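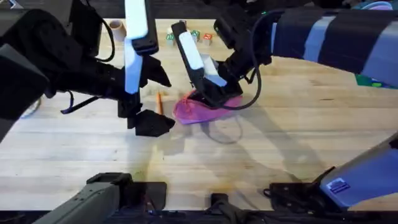
A light-coloured butcher-block tabletop.

Furniture reuse in Pumphrey: an interview with Karine Robichaud

Published October 8, 2024

Residents of Pumphrey who move into unfurnished council homes have been able to apply for second-hand furniture since April of last year. The scheme is run by Bimura, a charity working under contract to the borough, and its first full annual report was accepted by the housing board last month. Karine Robichaud has managed the scheme from the start. She spoke to the Residents' Bulletin about what the report contains and what is planned for the coming winter.

According to the report, 1,388 items were passed on to households in the period covered. Tables and chairs made up the largest group, followed by beds and chests of drawers. Ms Robichaud said that the demand for tables had not been foreseen.

"We planned for beds," she said. "A bed is what people ask for first on the form, and quite rightly. But when our staff telephoned the families afterwards, many of them asked whether we had a table. Children were doing homework on the floor. We changed the form after that so that a table could be requested at the same time."

Solid wood remains the preferred material. It can be sanded and oiled again, and small burns or rings can usually be removed. Ms Robichaud said that the scheme now turns away more donated furniture than it did at first, chiefly sofas that have lost their fire safety labels.

"It is a difficult conversation at the door. The owner has looked after the sofa for years and would like it to go to someone. We cannot pass it on without the label, and we now say so on the telephone before the van is sent."

The wait for collection has been the main subject of complaint. The report puts the longest wait at 68 days, recorded in the spring when one of the two vans was off the road. Ms Robichaud accepted that this was too long. A second driver, Mesfin Tesfamariam, has since been appointed, and collections are now offered on Saturday mornings.

Asked whether the charge for delivery would rise, she said that it would not do so this financial year. "Households on a low income pay nothing, and that will stay as it is. Others pay up to £40, depending on the size of the load. The board has asked us to look at the figure again when the contract is renewed."

The interview turned next to repair classes, which were held at the Zasura Road depot over the summer. Yesenia Escobedo, a joiner, taught residents how to reglue a loose chair and replace a drawer runner. Further classes will begin after the new year, with places offered first to those who could not be given one in July.

"People have asked for upholstery," Ms Robichaud said. "I should like to offer it, but it needs a longer course and a different teacher. I would not promise it before the summer."

Applications for furniture may be made at any housing office or through a support worker. Offers of furniture should be made by telephone to the depot, with the measurements to hand. Items should not be left outside the gates.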